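Search this site Go

Print this page | E-mail this to a friend

Skerbridge shops agree on house rules for robot arms

14 March 2023

I spent most of yesterday afternoon in a drafty meeting room in Skerbridge, listening to people argue over how tight a cable tie should be, and I have to tell you I had a great time. The occasion was the signing of the new Skerbridge good practice sheet for robot arms, which covers the small shops and labs around town that run one or more of them. It's a short thing (5 pages, and one of those is just the signature page!), and it took them two winters to get there.

Let me be clear about what it is, as I got it wrong myself in last month's column. It isn't a law, and it doesn't replace the safety standards that everybody already has to follow. Think of it as a set of house rules that sits on top of those. If your shop signs, you promise to do a few extra things, and the other shops that signed get to come by and look.

Thaís Queiroz wrote most of it. She runs the robot side at Damgaard, and she told me the first draft was over 100 pages long. "I was very proud of it and it was terrible," she said. Two people read the whole thing. So she went back and threw out anything that a person couldn't check with their own eyes in a normal working day, and what was left is pretty much what got signed.

The part that caused the most fuss is the part on add-ons. Everybody bolts stuff to their robot arms — brackets, little cameras, pads, bits of wire — and up to now most shops haven't kept any record of it. Under the new rules every add-on near the gripper gets a line in a log, with who put it on and what it's fastened with. If it's a printed part, you write down what it's made of and look it over for cracks at the start of the week. Screws get a paint mark so you can tell if they've backed out. Cables need enough slack for the wrist to turn all the way in both directions, and that gets tested at slow speed before anyone runs a real job.

Then there's the "look before you move" rule, my favorite. Before the first run of the day, somebody moves the arm slowly through its whole path with one hand on the stop button and checks how close it comes to shelves, racks and anything else that sticks out. If you move the furniture, you do it over. The folks from Druritz wanted that to be once a week, and there was some grumbling when they lost the vote, but they signed anyway. Good for them!

I asked Thaís what happens if a shop signs and then doesn't bother. Not a whole lot, it seems. Your name comes off the list after a second missed visit, and you can ask to get back on after 2 months. I'd like to see something with a few more teeth, and I said so, and she said I was welcome to come write it myself next winter. Fair enough.

Close quarters like these are where the add-on rules and the slow first run come in: 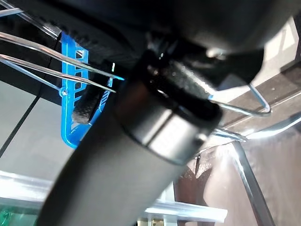 A blue 3D-printed bracket and a black foam pad beside the gray arm, with metal rods and wires close by.

Signing costs $400 a year per shop, which pays for the visits and for printing the log books (paper ones, and I was glad to hear it — a tablet never survives long on a shop floor). Shops with just one arm pay half. The first visits are set for later in March, starting with Damgaard, as Thaís figured her own place ought to go first.

The Grirkness shops haven't signed yet. They sent somebody to listen, and he took a lot of notes and ate a lot of the cookies, and he said they would talk it over at home. One thing he did bring up was night shifts, where an arm might run for hours with only one person in the building. The sheet says very little about that right now, and Thaís agreed it needs its own page.

If your shop has an arm and you'd like a copy, there's a stack at the front desk of the Skerbridge library, next to the tax forms. You can read the whole thing over one cup of coffee.

Print this page | E-mail this to a friend

Related items
Damgaard adds a second shift
What I got wrong about robot rules
Druritz opens its doors to high school classes
Grirkness bridge work to run through the end of the month
Letters: who checks the checkers?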